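Lecture 7: Reverberation in Small Rooms

Reading: course pack, chapter on statistical acoustics. Bring a calculator.

7.1 Decay and reverberation time

When a steady source in a room is switched off, the sound energy does not vanish at once. It is absorbed a little at each reflection. If the field is diffuse, meaning that energy arrives at any point equally from all directions, the level in decibels falls along a straight line. The reverberation time T is the time taken for a fall of 60 dB.

Sabine's formula gives T in seconds:

T = 0.161 V / A

V is the volume in cubic meters. A is the total absorption in square meters, found by multiplying the area of each surface by its absorption coefficient and adding the results. Coefficients depend on frequency, so T must be worked out band by band. A single value quoted without a band is usually the mid-frequency value.
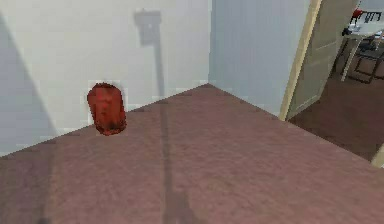 The formula assumes that absorption is low and evenly spread. Where the average coefficient goes above 0.2 or so, use Eyring's form:

T = 0.161 V / (-S ln(1 - a))

S is the total surface area and a is the area-weighted average coefficient. For small a the two forms agree. As a approaches 1, Sabine still gives a finite T, while Eyring correctly goes to zero.

7.2 Worked case

A lecture room has a volume of 258 cubic meters. The absorption in the 500 Hz band, including furniture, is 18 square meters. Then

T = 0.161 x 258 / 18 = 2.31 s

This is too long for speech. To bring T down to 0.8 s, the required absorption is 0.161 x 258 / 0.8 = 51.9 square meters, so 33.9 square meters must be added. A panel with a coefficient of 0.85 fixed over a hard surface of coefficient 0.05 gains only 0.80 per square meter. The panel area needed is therefore 42.4 square meters. Forgetting to subtract the covered surface is the most common error in Problem Set 3.

7.3 Where the statistics fail

At low frequencies a room has few modes per band and the field is not diffuse. The usual limit is the Schroeder frequency:

f = 2000 x square root of (T / V)

For the untreated room above, f is 189 Hz. Below that, treat the modes one at a time.

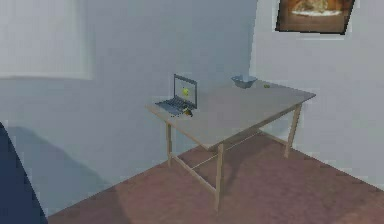 Wirnside Institute | Department of Building Physics | Room Acoustics

Carpet absorbs well at high frequencies and poorly at low ones. A room treated with carpet alone will have a short T at 4 kHz and a long one at 125 Hz, and speech in it sounds dull. Check all six octave bands before choosing a finish.

Problems for next session

1. Repeat the worked case with Eyring's form. Take S as 465 square meters and state whether the correction matters.
2. Find the Schroeder frequency of the room after treatment.

Solutions go to Iason Tsakiris.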